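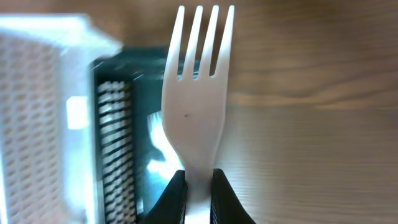 Clasificación de cubiertos y menaje de plástico

Galería de la sala de menaje de Plosstead. Se recogen las piezas de uso diario y los recipientes en que se guardan. Las fichas siguen el orden del inventario de noviembre.

Tenedor de plástico blanco
Cuatro dientes, con tres ranuras estrechas. Los dos dientes exteriores se abren ligeramente hacia fuera. Plástico opaco, algo brillante. Las piezas con dientes deformados se admiten si la punta no presenta rebaba. Las motas oscuras en la cabeza se anotan como defecto menor.

Recipiente blanco perforado
A la izquierda del tenedor. Plástico, con retícula de pequeñas aberturas rectangulares en el lateral. Se lava vacío y se deja escurrir boca abajo.

Cesta verde azulada oscura
Entre el recipiente blanco y el tenedor. Borde grueso y lateral de lamas o aberturas horizontales. No se apila sobre otras cestas con cubiertos dentro.

Criterios de guardado
Los tenedores se agrupan en lotes de 18, con los dientes hacia el mismo lado. Cada estante admite 8 lotes. La reposición se pide a Calimlim en cajas de 100 unidades, cuando quedan unas 90 en el armario. Los cubiertos de metal se guardan en la sala Sandon y tienen galería propia.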